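Supply Costs and the Tip Box Return

Our teaching labs at Polmont spent more on small plastics last year than on chemicals. The stockroom handed out 3,862 boxes of pipette tips, and most of the empties went straight into the trash. From September we will collect them on each floor and send them back to Clirkano for washing and refilling. 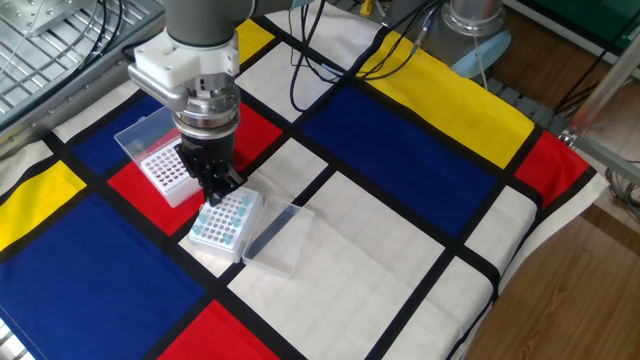
The return scheme covers racks, lids and outer trays. Used tips still go in the sharps or biohazard bins, as before. Partly used racks are the main problem — a rack with many of its holes empty, like the white one with light blue tips, tends to get pushed aside when a fresh box is opened. Please finish it first, or leave it on the shared shelf by the stockroom window.

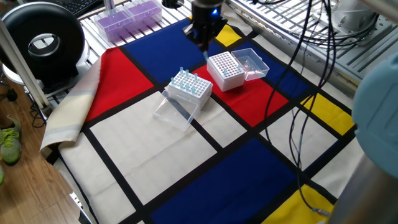
Getachew Worku
Stockroom Manager

Bins will hold 70 boxes each and will be emptied on Mondays. Keep lids with their racks where you can. Clirkano takes loose lids too, but they are sorted by hand and we are charged for it. Boxes from other suppliers, including Amrani, can't go in yet.

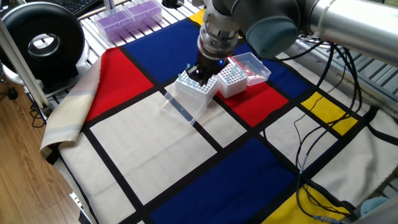 Soltolow building users have asked whether autoclaved boxes count, and one reply came from Polmont's second floor: we've autoclaved ours for years, and they hold up fine if you leave the lid off until they cool. Clirkano will take them, as long as the tape is removed. Send bin requests to the stockroom by Fri 10 June.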